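# Week 4: Can a machine clear the table yet?

Reading for this week: the Tseng chapter on grasping, sections 1 and 2. Bring your chore list from last time.
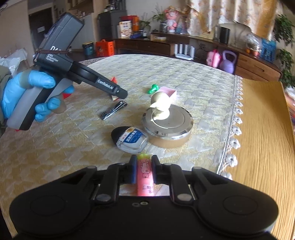 ## What makes small objects hard

A round table with a cloth on it looks like an easy job. Ask a person to put away a nail clipper, a tin, a glass bottle and a plastic tube, and the person won't think about it. For a machine each one is a separate problem.

- **Nail clipper.** Flat, thin and shiny. There is very little height for two fingers to close on, and depth cameras often read polished metal badly.
- **Clear bottle on its side.** It can roll. Much of the surface shows whatever is behind it. The label helps the camera find it.
- **Tin with a figurine on the lid.** Two objects or one? If the arm lifts the tin, the figurine comes too, or falls off.
- **Plastic tube.** A good shape for a two-finger grip, but many tubes give when squeezed. Too much force on an open one and the contents come out.
- **The tablecloth.** Fingers that press down to reach a thin object may catch the fabric and drag everything on it.

## Where the training examples come from

One method is to have people do the chore with hand-held grippers that record as they go. No robot arm has to be in the home. The person supplies the judgment and the device supplies a record in a form closer to what a robot can use.

Rutilio Magaña's guest lecture in September gave 1,000 to 2,000 demonstrations as his own planning number for one narrow task in a few rooms. Treat that as one person's working figure. It goes up when the objects or the lighting change.

## Home and shop floor compared

The Zamov case (handout 3) is a packing bench with 13 part types, always in the same trays. The arm there runs most of a shift without help. The Homance case is a kitchen table. It has no fixed parts list, and things get left in new places every day.

Same fingers, same motors in both. The bench was arranged for the machine, and few families will do that with their table.

## So, yet?

My answer for now: single pick-and-place steps, often yes. A whole chore in a house the machine has never seen, not reliably. We will argue about the word "reliably" in section.

## For next class

1. Pick one chore and break it into steps a two-finger gripper could attempt.
2. Mark the step you expect to fail first and write a paragraph on why.
3. Read the Ulleo case and note who resets the objects between trials.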